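Season ticket renewals: how the ballot for relocated seats will work

Renewal forms for next season went out to all holders at the Sivstead ground on 30th March. Most supporters can renew as normal and need read no further. The notes below apply to holders in the Nwosu Stand, where the lower rows will be taken out over the summer and replaced with rail seating.

The work removes row A entirely and changes the spacing of the rows behind it. More than 90 seats will have no direct equivalent next season. Holders of those seats have been sent a blue form in place of the usual white one, with the current block, row and seat number already entered. Check these against your card before returning the form, as a small number of records were altered by hand after the December transfers.

Blue forms are handled in two stages. In the first, holders are offered a seat in the same block, as close as possible to the old one in row and distance from the aisle. Groups booked under one reference are kept together, up to a limit of 4. Larger groups will be split across consecutive rows. In the second stage, any holder who has declined the first offer is entered in a ballot for the remaining seats in the Pundine End. Length of continuous membership is not used as a weighting at this stage. 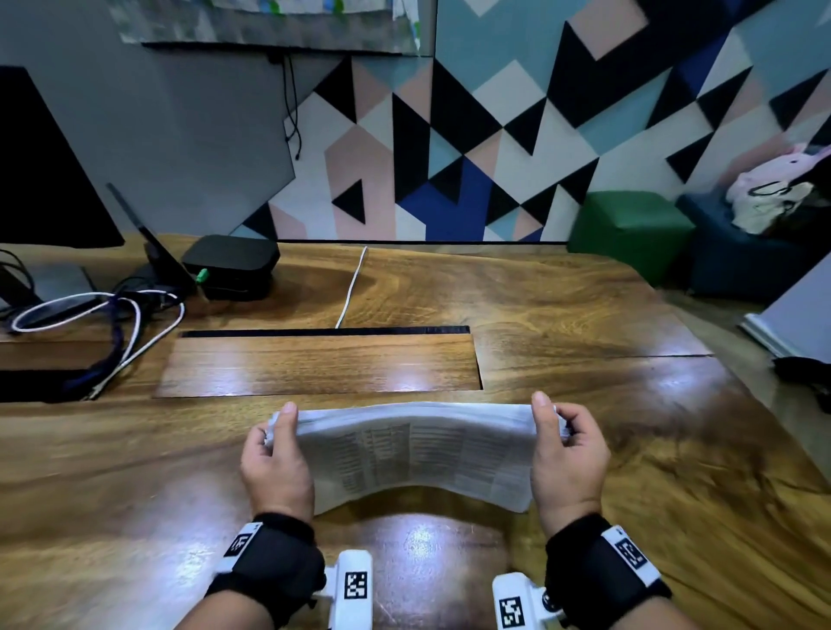
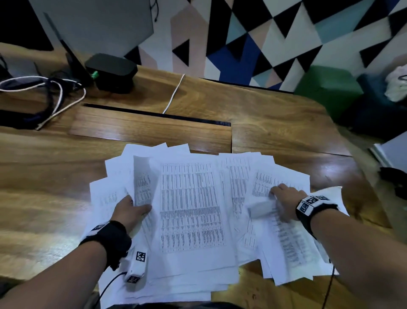
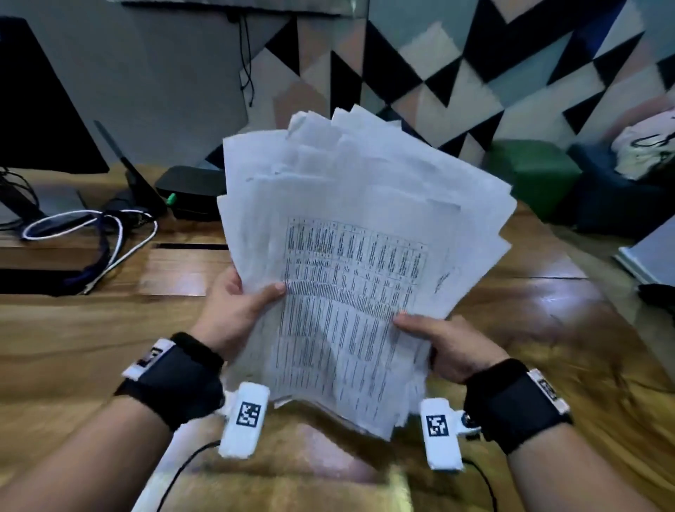

Printed tables on the desk

Prices are held at the current band for anyone moved by the club, including where the new seat falls in a higher band. This applies for two seasons. A holder who asks to move for any other reason pays the rate for the new seat from the first match.

The rail section will have a licensed capacity of 1,000. Seats in it will be sold as seats, and the rails are to be locked for cup ties where the competition rules require it. Under-14s must be accompanied.

Away travel points are not affected by relocation. Points stay with the membership number and carry over in full, including those earned on the Bredosell coach. Replacement cards will be issued only where the seat number has changed. Old cards will stop working at the turnstiles once the new one has been activated.

3 comments | 11 shares

Contact the ticket office | © Sivstead supporters' newsletter | Back to top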